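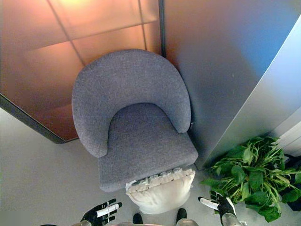
Both hands reaching in for the frilly white pillow, grey armchair corner.

Jemness humanoid, monthly lease through Kaczmarczyk
Reviewed Oct 30, 2019

I do the equipment budget for a furniture display business, and I've spent most of this year working out whether we could put a humanoid on the floor for resets: cushions back on chairs, throws folded, small things picked up. We signed for the Jemness in April. I love it, and I'd sign again tomorrow, but there are a few things I wish I'd had in my spreadsheet before the first invoice, so this review is mostly for whoever is holding the spreadsheet at your place.

The money first. We pay $3802 a month, which covers the robot, the standard hands, software updates and 200 operating hours. Go past the hours and you're onto a separate rate. We haven't got there yet, although we came close in the month we redid the whole Larkham floor. Ask how hours get counted! Ours start when the robot is powered and standing, so a long chat about where the pot plants should go is coming out of your allowance. We now do all our arguing with it switched off.

The hands are the best bit by miles. They're black with white segments running along the fingers, and watching them come in from either side of something soft is still a highlight of my week. Pillows were the job I was most nervous about when I was comparing quotes, particularly anything with a ruffled border, where there's a lot of loose edge and not much to get hold of. I'd budgeted for a specialist gripper on top of the lease and ended up taking that line out of the plan completely, which made me very popular for an afternoon.

It's less good at knowing what a finished chair looks like. The pick-up is lovely, the placing is decent, and then somebody with an eye still has to go past and plump. If your business case depends on cutting that person's hours to nothing, redo the business case. Ours was written around freeing people up for customers, and on that score it's been terrific.

Floor space needs its own line in the plan. Our display corners are tight: a chair with a rounded back pushed well in where two walls meet, and a leafy plant right beside the seat. The robot has to stand square on to the chair with an arm either side, so the plant and the right hand end up very close together. You can move the greenery, or you can pay for more set-up time to have the reach tuned for each corner. We did a bit of both. Moving plants is free, so try that first and save the tuning for corners your designers won't let you touch (they will have some).

I'd also have a think about shiny surfaces. We've got a copper-toned wall that throws a fair bit of glare, and I asked for a trial in front of it before signing. Kaczmarczyk were happy to do it and it went fine, but I'd insist on the same thing if you have mirrors or lots of glass. Do the trial in your worst corner, at the brightest time of day.

We also had the Nirkolberg in for a demo. Cheaper on paper and a really nice piece of gear, with a base on wheels and one arm. For boxes and flat stock I'd probably choose it. For soft furnishings I wanted two hands, and once I'd added the extra arm and its mounting to the quote the gap had just about closed. If you're comparing the pair, make both suppliers price the whole job, with freight, installation and training on the same page.

Training, by the way, was five days and came with the lease, but our staff wages for those days obviously didn't. I missed that one entirely. Put it in.

Other bits I've since added to next year's budget:

Spare coverings for the fingertips. Fabric work seems gentle but they do pick up grime, and grime goes straight onto white pillows.

A second battery. We started with one, now we have two, and the colour came back into our floor manager's face.

A storage spot with a power point close by. We had to get an electrician in.

Insurance. Ring your insurer early, ours took ages.

Support has been great. Real people, quick to answer, and they don't make you feel silly for asking the same question again. The monthly usage report could be clearer, and I'd like to be able to export it without retyping half the columns.

Four and a half stars from me. The half goes to the report. We're renewing in April and I'm putting in for a second one.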